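Windilport community hall, kitchen + side rooms, November walk-through. Permit 3728.

- [x] **Exits** – both clear, rear door sticks at the bottom. Plane it.
- [x] **Extinguishers** – tag ok in kitchen, hallway one low. Swap.
- [ ] **Exit sign, side room** – dead. Bulb or battery, didnt have the ladder.
- [x] **Water heater** – no drips, area swept
- [ ] **Outlet by sink** – GFCI won't trip on test. Taped off, Groltum to replace before next rental
- [x] **First aid box** – restocked, burn gel was expired
- [ ] **Floor mat, entry** – curls up, trip hazard. Toss it.
- [x] **Smoke alarms** – all 3 sound

Occupancy card says 67, still posted, still readable.

Hot drinks: urn cord has to run behind the counter, not accross the walkway. Same note as last time. Lids on anything carried down the hall. Paper cups like the three on the beige table tip easy, so keep them in toward the middle as they are there and use a holder when there's one handy. Wipe spills right away, that vinyl gets slick.
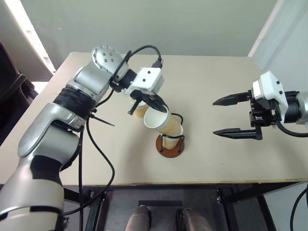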